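November 2019
Posted by Maritza Huaranga
Last updated: November 2019

Pasthorpe Allotment Association, minutes

Present: Boris Skála (chair), Tatiana Jurčo, Radek Ondrejka, Maritza Huaranga (notes). Apologies from Dušan Kolář.

Last minutes read, ok'd. One fix, Gandgate path is gravel not bark.

Water. Bill in, $336, up on last year. Radek thinks the bottom tap is leaking. Will check the meter overnight and report back. Shutoff for winter agreed, Tatiana to put up signs.

Waiting list. 30 names now. Long talk about splitting the big plots, no vote. Boris wants it on the January agenda. Tatiana againt splitting anything already planted with fruit.

Fence. Zakley quote $105 for posts only, delivery extra. Agreed to order. Labor is us.

Seed swap. Hall booked, key with Maritza. Bring own envelopes, label them this time please. 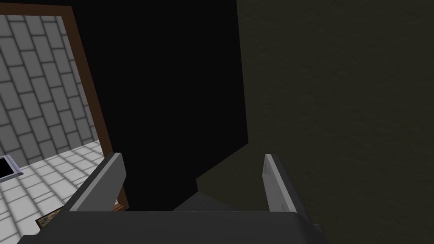
ANY OTHER BUSINESS

Compost bays full again. No cooked food!! Radek to turn bay 2 and move the finished stuff to the top gate, help yourselfs.

Dog on plots, Boris will have a word.

Next meeting January, same place.

Recent items
Plot rent reminder
Gandgate path work
Winter water shutoff
Seed swap: what to bring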